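Winter breathing and stretching mornings return to Hawthorne

29 Dec 2021

If the stretch between the holidays and spring tends to leave you stiff, sleepy and a little short on cheer, there is some lovely news from Hawthorne this week. The Saturday breathing and gentle stretching mornings, which so many people asked after when they wrapped up in September, are coming back to the upstairs room at the Dolano Center, and they will run for 8 weeks from the second Saturday in January.

Vega Benítez will be leading them again, and if you came last time you will know just how kind and unhurried her mornings are. She trained first as a swimming teacher and only came to breathwork later on, after a bad back kept her out of the pool for the better part of a year, and she still talks about breathing the way swimmers do (long and low, with the shoulders left well out of it!). Each morning begins lying down, with blankets, and moves on to slow stretches for the hips, neck and upper back before everyone settles in for a good long rest at the end.

"People come in apologizing for how tight they are, or how long it's been since they did anything," Vega told us when we caught her between classes. "I always say, well, come on in and lie down, then. We can start from there."

The format has changed a little since the fall. Sessions will now last 50 minutes, a bit longer than before, as the old finishing time always seemed to arrive just when everybody had gotten comfortable. Doors open at 9:30 and the first stretch begins at 9:45, so there is plenty of time to hang up your coat, find a spot and say hello. The heat will be on well before you get there, though it is still wise to bring a sweater and a pair of thick socks for the resting part, when even warm sleepers can feel a chill creeping in.
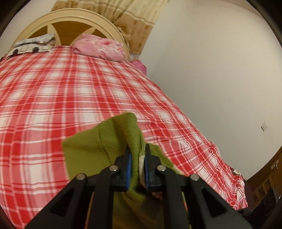

What to bring and how to book

A mat if you own one, a cushion or small pillow, and a water bottle. There are mats to borrow in the closet at the top of the stairs for anyone who doesn't have one, and chairs too, and Vega is very happy to show a seated version of every single stretch. Please eat lightly beforehand, and let her know quietly at the door if you are pregnant, getting over surgery or nursing a sore joint, so she can suggest something that suits you better.

The full course costs $40, or you can drop in and pay at the desk on the day if there is room. Bookings are being handled by Vaida Jõgi at the front desk, in person or over the phone, any weekday until four o'clock. She asks that you leave a number where you can be reached, in case of snow. The course filled up quickly last time and there was a waiting list by the second week, so do get in touch soon if you have your heart set on it.

Herbal tea will be served afterward in the downstairs kitchen, and you are welcome to stay as long as you like. The peppermint and fennel blend from Preneder that went down so well in the fall will be back, along with a ginger one for those who like a bit more kick. Bring your own mug if you remember, as the kitchen is always running short.

There is also talk of a longer retreat day at Grudamthorpe once the weather turns, with a walk in the morning, lunch, and 3 separate sessions spread through the afternoon. Vega is still working out the details with the owners of the house, but anyone on the Saturday list will hear about it first, and Vaida is already keeping a sheet of interested names behind the desk.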